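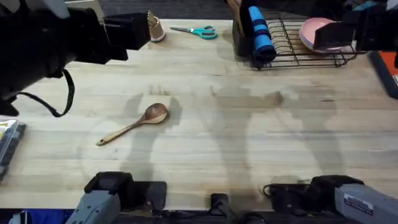 # Prise en main du kit à deux bras Stedunano

Rapport de projet, atelier de robotique appliquée
Version rendue le 1 août 2019

## 1. Pourquoi ce kit

Notre groupe devait choisir un produit du commerce, le monter, le faire travailler sur une tâche de cuisine et dire ce qu'on en pense. Nous avons hésité entre deux offres : un bras unique de chez Rikberg, plus long et plus cher, et le Stedunano, vendu par Vrettos sous forme de paire. Le second l'a emporté assez vite. Deux bras sur une même table, cela ouvre tout de suite des exercices qu'un seul ne permet pas (tenir d'un côté, poser de l'autre, se passer un objet) et, pour être francs, nous en avions très envie !

Le kit comprend les deux bras avec leurs pinces, les pinces-étaux de table, un support central, les alimentations et un logiciel d'enregistrement de gestes appelé Plodthorpe. Ce dernier nom reviendra souvent dans ce rapport, car c'est là que nous avons passé le plus de temps.

## 2. Montage

Les deux bases se fixent sur le bord avant de la table. La notice recommande un plateau épais et nous ne pouvons que confirmer : sur le premier bureau essayé, en panneau fin, chaque arrêt brusque faisait vibrer tout l'ensemble. Sur le plateau en bois massif de la salle, plus rien.

Quelques remarques pour les groupes qui reprendront le matériel :

- Serrer les bases à la main, puis vérifier après 20 minutes de mouvement. Les nôtres avaient pris un peu de jeu la première fois.
- Laisser au câble de la pince une vraie boucle. Trop tendu, il tire sur le poignet en bout de course — nous avons perdu une matinée à chercher un défaut moteur qui n'existait pas.
- Placer le support central avant de calibrer. Si on le déplace ensuite, il faut tout refaire.

La calibration elle-même est une bonne surprise. On amène chaque bras dans 3 positions repères, on valide, et le logiciel s'occupe du reste.

## 3. La tâche choisie

Nous avons travaillé sur le rangement d'ustensiles. La table reçoit une cuillère en bois posée à plat, et au fond se trouvent l'égouttoir noir avec une assiette rose, un porte-ustensiles noir, un gobelet en carton et une paire de ciseaux à poignées bleu-vert. Le but : saisir la cuillère, l'amener au porte-ustensiles, puis sortir l'assiette de l'égouttoir et la poser sur la partie libre du plateau.

La cuillère revient au bras gauche, l'assiette au bras droit. Les ciseaux et le gobelet servent d'obstacles, ils ne doivent pas bouger.

Pour chaque geste, on enregistre des démonstrations dans Plodthorpe en guidant le bras, puis on lance la relecture adaptée, qui corrige la trajectoire selon la position de l'objet. Nous avons fait 80 démonstrations en tout, réparties entre les deux gestes.

## 4. Ce qui marche très bien

La douceur du guidage, d'abord. On prend le poignet, on l'emmène, et le bras suit sans à-coups. Au bout d'une heure, on oublie les menus et on ne pense plus qu'au geste, un vrai plaisir.

Les pinces ensuite. Leurs doigts sont larges et un peu massifs, et nous craignions le pire pour un manche aussi mince que celui de la cuillère. En abordant le manche de biais, la prise est franche et ne glisse pas. Même chose pour l'assiette, à condition de la saisir par le bord et de descendre lentement.

Enfin, la lecture des journaux d'essai : chaque tentative est rejouable image par image, avec l'effort de serrage en regard. C'est là que nous avons compris nos erreurs, bien mieux qu'en restant devant la table.

## 5. Ce qui marche moins bien

Les ombres nous ont joué des tours. Sous l'éclairage du plafond, les bras projettent des taches grises sur le bois clair, et la détection d'objets de Plodthorpe les prenait parfois pour le contour d'un ustensile. Baisser la sensibilité a réglé une bonne partie du problème, au prix d'une détection plus lente.

La coordination entre les bras reste aussi rudimentaire. Le logiciel sait interdire une zone à l'un quand l'autre y travaille, mais il ne sait pas négocier : le bras qui arrive en second attend, parfois 5 secondes entières, alors que la voie est déjà libre.

Dernier point, la notice française. Le chapitre sur la reprise après arrêt d'urgence renvoie à un schéma absent, et nous avons dû consulter la version anglaise.

## 6. Avis du groupe et suites

Nous recommandons le Stedunano pour un atelier comme le nôtre, avec une table solide et un éclairage diffus. Le bras de Rikberg garde l'avantage de la portée, mais aucun de nos exercices ne l'aurait vraiment exigée.

Le matériel reste monté pour le groupe de janvier. Nous lui laissons les démonstrations, les réglages de détection et une piste que nous aurions adoré explorer : le passage de la cuillère d'une pince à l'autre, au-dessus du milieu de la table.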